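Talk notes: What an amateur choir learns by coming last
Last updated: 28th February

Opening

Thank the hosts. Check that the microphone is on, and check it again, given what happened to the speaker before me last year.

Start with the result. The Skeldale Festival put 18 choirs on stage in the mixed voices class, and we were placed 18th. Pause here. If they laugh, wait. If they don't, mention that the judges described our tuning as "exploratory."

Who we are: the Matheson Singers, 34 people on the books, somewhat fewer on a cold evening in January. Almost half read music. The rest stand next to someone who does and hope that person isn't out sick.

How we picked the program

The rules asked for one set piece and a free choice, 5 minutes at most for the free choice. We spent all of the fall arguing about the free choice and gave the set piece what was left. (Ask the room who else has done this. Hands will go up.)

We settled on a setting of a harvest song from Odby in six parts. We are, on a good night, a four-part choir. The second altos and the baritones each lost people to the line next door, and by the last page the sopranos were the only section singing what was printed.

Point to make: read the piece for your weakest section first. Ours was the tenors. There are two of them and one is a baritone who was asked nicely.

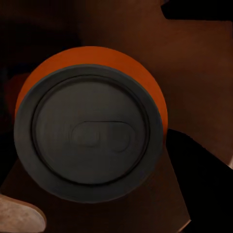
Top of a drink can, orange body, gray lid.

Warm-up and the waiting room

Slow down for this part, as people always ask about it afterward.

You get a warm-up slot, and then you wait. Our slot was finished well before we sang. We had planned for the first thing and had no plan at all for the second. People ate. People went to look for parking receipts. The choir ahead of us, from Aren, stood in a circle with their eyes closed and hummed one chord very softly, and I think that was when we lost.

What we do now:
- Humming only in the last stretch before going on. No full voice.
- Water, nothing fizzy. The basses will object. Let them.
- Folders are handed out at the stage door and no earlier.
- One person gives the starting note, and it's the same person every time.

Play the recording here. First verse only. Stop it before the key change, or before what was supposed to be the key change.

Reading the judges' sheets

Szu-yu Mak, our conductor, read all the comments aloud at the next rehearsal, including the one about her left hand. I'd suggest doing it this way. Passing the sheets around means everyone reads the line about their own section and sulks.

The useful remarks were dull ones. Breathe together before the entry. Final consonants in the same place. Look up. None of this needs talent, and we had been neglecting it for years in favor of expression.

The rude remark was "brave." Leave a gap for people who have also been called brave.

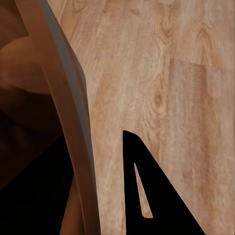
Going back

We have entered again. Set piece first this time, and a free choice in four parts with a tune most of us already knew. Szu-yu has us sing it through once at each rehearsal without stopping, whatever happens, and a lot happens.

If time is short, skip the bit about the bus.

Questions. Someone will ask about robes. We don't wear them. Someone will ask how to find tenors. Pass that one to the chair.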